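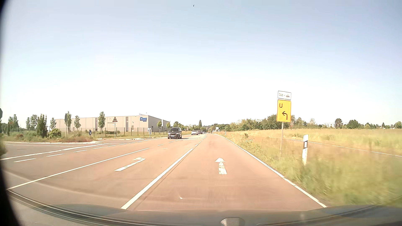

4. Teaching the planner to read the road

4.1 What we asked the students to build

The course project this year was a lane-choice module for a small self-driving stack we call Nuko. Each team gets a recorded drive and has to write code that answers one boring-sounding question over and over: which lane am I in, and what am I allowed to do from it? I like this task for a class because everybody who drives thinks it's easy, and then they try to write it down. Take the spot in Figure 4, where the car is in the through lane with a left-turn lane next to it. You and I get that from the arrows on the pavement, even though both arrows are worn and the straight one has a shaft that looks broken up. A detector trained on nice crisp arrows has a much harder time (mine sulked over it for a whole weekend). And then there's the yellow detour sign on the right with its black "U" and an arrow curving left, so the answer to "what am I allowed to do" and the answer to "what should I do if I'm following the detour" may be two different things.

Figure 4. A frame from the Flultstead set, used in the lane-choice task. Through lane with worn straight arrow, turning lane to its left, detour sign on the right verge.

The Flultstead set has 2000 labeled frames, and we held back 400 of them for grading. Teams could use the rest however they wanted. Labels are kept simple on purpose: the lane the car is in, the moves the markings permit, and a yes/no flag for temporary signs. We left out exact distances, partly to keep the labeling bearable and partly so that students wouldn't spend the semester on camera calibration, which has eaten this course alive before.

4.2 How the teams went about it

There were 13 teams, and they split into two camps pretty early. The first camp went straight for the arrows – find the arrow, classify it, done. The second camp started from the lines and worked out the lanes first, then used the arrows as a kind of second opinion. I had my money on the arrow people, I'll admit, mostly since arrow detectors are quick to get going and make for very happy demos in week three.

By the midterm check the line people were ahead. When an arrow was faded or half under another car, they still had a lane to talk about, and the arrow people had nothing at all. The best arrow-first team (they named their module Gilberg and I never found out why) fixed this by keeping a short memory of the last few arrows seen. That helped a lot on straight stretches. It also made the module stubborn after a lane change, when it would hang on to the old arrow and insist it was still turning left. Watching that in the replay was the most fun I had all term!

Reflections on the hood caused more trouble than I expected. Curved pale streaks at the bottom of the picture look a lot like lane paint to a simple edge finder, and several teams spent real time chasing a "lane" that followed the car everywhere. Most ended up masking the bottom strip. One team left the hood in and let the network learn to ignore it, and their scores were about as good as everyone else's, so I won't pick a side there.

4.3 Temporary signs

We graded the temporary-sign flag separately. The held-back frames include 185 with at least one temporary sign, and these were where the teams struggled the most. Plenty of modules found the sign and then did nothing useful with it. The team behind Chan wrote a neat little rule layer that kept two answers side by side, one from the pavement and one from the signs, and passed both along to the planner with a note saying where each came from. It's slow and a bit clunky, and it prints far too much to the console, but it was the only submission where I could look at a wrong answer and tell within a minute which part had messed up. We've borrowed the idea for the starter code.

The one thing I'd change about the grading is the flag itself. Yes/no was too blunt, and a module that spotted a sign without reading it got the same credit as one that read it properly. For the next run we plan to ask for the sign type and the arrow direction too, with "can't tell" as an accepted answer where the lettering is too blurred for a person to read.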